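Operations > Test Kitchen > Inspection Checklists

Post-fault checklist: kitchen sim, stove task
February. By Cho, Bresmont automation group

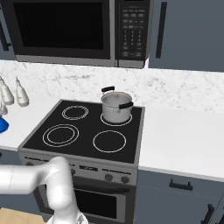

Simulated range with pot on the back-right burner, arm at the front of the stove.

Fault: elbow joint ran past its torque limit of 30 and the emergency stop did not fire. Run 2533. The oven has declined to comment.

1. Stop signal reaches the arm controller. FAIL
It reached the log, which noted it politely and carried on.

2. Elbow clearance to control strip and knobs. FAIL
Margin is set to 2 mm. Somebody was feeling brave. Raise it before the next batch.

3. Collision shape on pot handles. PASS, with grumbling
Both handles are in the model now. The old one had a pot with no handles, easy to avoid and hard to lift.

4. Pot stays upright on contact. NOT TESTED
See item 1.

5. Bottles on left counter set as breakable. PASS

6. Speed cap near the cooktop. FAIL
Cap was on for the wrist only. The elbow has its own ideas — and its own config file, last opened by Dristness.

7. Replay of earlier runs with the fixed stop. OPEN
Some 300 to get through. Do not move this setup to the Jultonden hardware until they are done.

Result: not cleared.

Recent checklists
Gripper force drift
Drawer pull, stuck handle
Dishwasher rack, second attempt
Stop button wiring, Jultonden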